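Hand-held gripper procurement

Hand-held gripper procurement is the planning, costing and purchase of portable gripping tools used to record manual tasks for robot training. It differs from the purchase of industrial arms in that the unit price is low and most of the outlay falls on accessories, furniture and operator hours.

Unit costs

A budget is normally drawn up per station. In the scheme used at Clulholm, a station is one table and one operator with a pair of grippers. The Elemska pair was listed at 2,132 euros, and the Bråten pair at 1,875 euros without finger pads. Durov supplied a heavier model at about 3,000 euros, later dropped from the plan on grounds of weight.

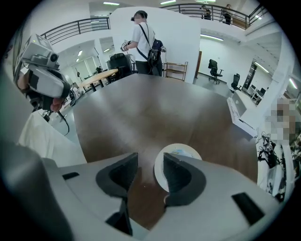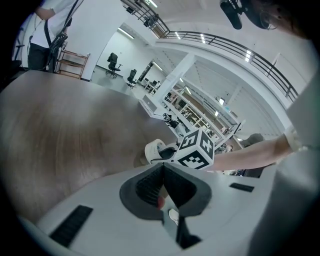
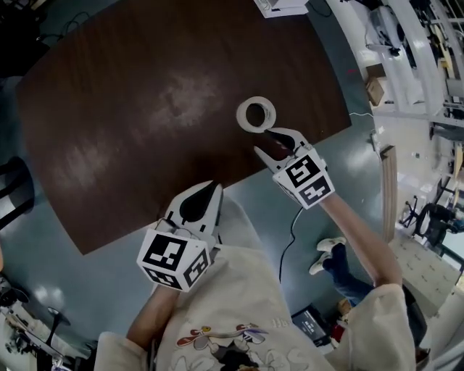

Hand-held grippers in use at wooden tables.

Finger pads are treated as consumables and ordered with the first batch. Printed marker cubes, where the tracking method calls for them, are budgeted separately — a worn or scratched face can make a cube unreliable, and spares are cheap. Cables and batteries are entered under the same heading.

Space and furniture

Tables are usually taken from existing stock. Planners allow for the reach of both arms, a clear route for cables and room for a second operator to pass behind. Lighting is surveyed before purchase, as glossy table tops may need a matt cover.

Phasing

Orders are commonly split. At Clulholm a trial pair was bought in October, and the remaining stations were released after the pads had been worn through once. The reserve for repairs was set at 2,000 euros for the first year and did not cover replacement cameras, which were carried on a separate line.

See also: end effector; teleoperation; cost of ownership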